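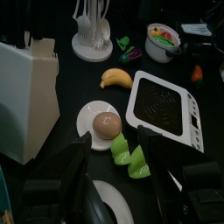
Taller de robótica doméstica. Apuntes de la sesión 7: la cámara en la muñeca y la cocina de juguete

Hola a todos otra vez. Los que vinisteis en abril ya conocéis el brazo, que en esta casa llamamos Trasa, y sabéis cuánto nos costó que se estuviera quieto. Para los que os incorporáis ahora, unas palabras de bienvenida y un consejo: leed estos apuntes con el portátil cerrado y un café delante, que luego en el banco todo va más deprisa de lo que uno querría.

1. De dónde venimos

En la sesión anterior dejamos los motores calibrados y la pinza respondiendo desde Cikus, el programita de control que escribió Sofia Makris para el grupo (¡gracias otra vez, Sofia!). Quedaba pendiente montar la cámara en la muñeca. El soporte es una pieza impresa que va con 4 tornillos; no los apretéis del todo hasta haber mirado la imagen en pantalla, porque medio grado de giro en la muñeca se convierte en un buen trozo de mesa.

2. Qué tiene que verse

Una cámara de muñeca bien puesta enseña siempre las puntas de los dos dedos, en la parte baja de la imagen, y delante de ellas el espacio donde van a trabajar. Si solo aparece un dedo, el soporte está torcido. Si la base de la pinza se come media imagen, inclinad la cámara hacia delante, poquito a poco. Que asome un arco de la pieza blanca entre los dedos no molesta, y a mí hasta me sirve de referencia para saber si alguien ha tocado algo desde la última vez.

3. La mesa

Trabajamos sobre tablero negro, y tiene su lado bueno y su lado malo. El plátano amarillo y el plato blanco se recortan de maravilla. Los mangos oscuros de los cuchillos, en cambio, se pierden contra el fondo, y el pimiento naranja se apaga en cuanto queda en el borde derecho. Antes de tocar el programa, probad a mover la lámpara.

Fijaos también en el huevo, que monta sobre el borde derecho del plato. Para el ojo es evidente dónde acaba uno y empieza el otro, pero el brillo del borde confunde bastante al detector de contornos. Las dos piezas verde lima, tan cerca del dedo derecho, piden una aproximación desde arriba y con mucha calma.

4. Ejercicio

Por parejas, haced 14 intentos de coger el plátano y dejarlo en el plato. Retirad antes el huevo. Empezad con la muñeca a 90 grados respecto a la mesa y anotad en el cuaderno la posición de partida y dónde ha cerrado la pinza. Los fallos se apuntan igual que los aciertos, con una frase que explique qué ha pasado.

Para la próxima, traed el cuaderno y un destornillador pequeño.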